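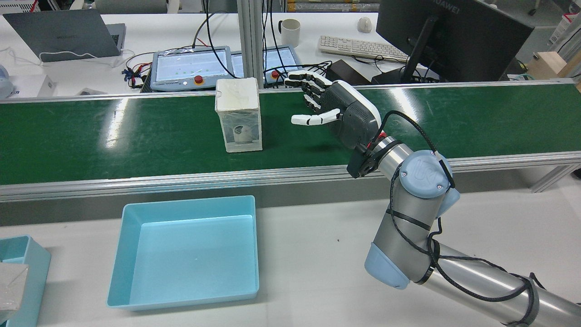
Plaveo sells a hand. You supply the arm. That's more or less the whole pitch, and the firm's support engineer, who I caught between two site calls, didn't try to dress it up.

"People ring and ask for a robot. Most of them have got a robot. It's been sat there with a two-finger gripper on it for years and they want it to pick up something awkward."

Awkward meaning what? Pouches, mostly. Boxes in soft wrap, anything with a skin on it that moves when you touch it. Suction cups leak on wrinkles, he says, and a parallel gripper either squashes the thing or lets it slide. So, fingers. The Drudow kit is a five-fingered hand, a wrist flange, one long cable and a licence for the teaching software. Goes on a UR arm as standard, other makes on request, and "on request" means a wait. He wouldn't say how long.

Fitting first, as that's what readers keep asking me. The flange takes a morning if you've done one before. The cable is the fiddly bit. It has to follow the arm through every turn without pulling, so they spiral it down the tubes and tie it off as they go, with a loop left spare at the wrist.

"Leave the loop bigger than you think. I've been out to sites where somebody had made it all lovely and tight. Lovely until joint six goes round."

What broke? "The connector. It's always the connector." A new one isn't covered if you've tied it too short, worth knowing.

Teaching a grasp is done by hand, quite literaly. You put the arm where you want it, close the fingers a bit at a time and save each pose. He reckons 30 goes on a new item before he'd trust it near a moving belt. Belt stopped to begin with. Item upright, same spot, same way round, then start being unkind to it.

I asked why not just come down from the top like everybody else.

"Tall boxes fall over. You come down from above and catch the edge and it's gone. From the side you can get the thumb under and the fingers across. Slower, yes. I'd take slower."

How much slower? Here he went a bit vague, then got his phone out. A trial for Zapata, a small packer of kitchen appliances: 1159 picks attempted, 1067 good. I said that didn't sound great. He agreed with me, which I liked.

"It isn't good enough for a full shift with no one there. It's good enough to find out which of your boxes are the problem. Most of the misses were one size of box, with loose wrap. They've changed the wrap since."

So is it a product or a very dear experiment? Bit of both, on what I heard. Plaveo will rent the kit for 80 pounds a day, arm not included, and he'd sooner people did that than buy it straight off. Rental comes with phone support but not a visit. The licence on the rented kit won't save more than a handful of items, and that annoyed me. He said he'd passed that on. Several times, from the sound of it.

Other moans, quickly. No washdown version, so forget wet food. Fingertip covers wear out and you can only get them from Plaveo. The manual was translated in Gernurau, where the hands are put together, and the chapter on stopping distances needs reading twice. He knows. A new one is due in February.

Safety, last thing. The hand closes gently, but the arm behind it doesn't know that, so the risk assesment is for the whole lot and it's yours to do, even on a rental.

"Don't ask me to sign it. People do ask. Every month someone asks."

Then his other call came in, somebody with a connector.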